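Brulham tables go to Hosness community rooms

Furniture maker Brulham is to supply 25 work tables to the community rooms at Hosness, with delivery beginning in October.

The tables are intended for sewing groups, homework clubs and the repair mornings that fill the main hall. They replace folding tables that have been in use for many years and have become hard to clean.

Each table has a pale top with the grain left in view. Brulham looked at painted tops early in the project, but people who use the rooms preferred a surface that looked like wood. Grey textile mats will be supplied for jobs that could mark it — model making, for instance, or mending small appliances.

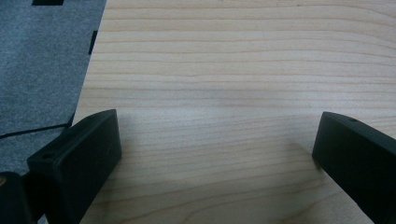 The mats can be lifted off and stored on a shelf when a group wants the whole table. Tops should be wiped with a damp cloth and dried straight away. Brulham will leave a short care sheet in each of the 3 rooms.

Hosness is used by about 457 people a month, and bookings will carry on as normal while the tables are brought in. Old tables in fair condition will be offered to local clubs free of charge. Clubs must arrange their own transport.

Delivery and fitting will be handled by Msimang, which also supplied the shelving at Hosness.

Requests for the old tables can be left at the Hosness front desk until the end of October.

Ends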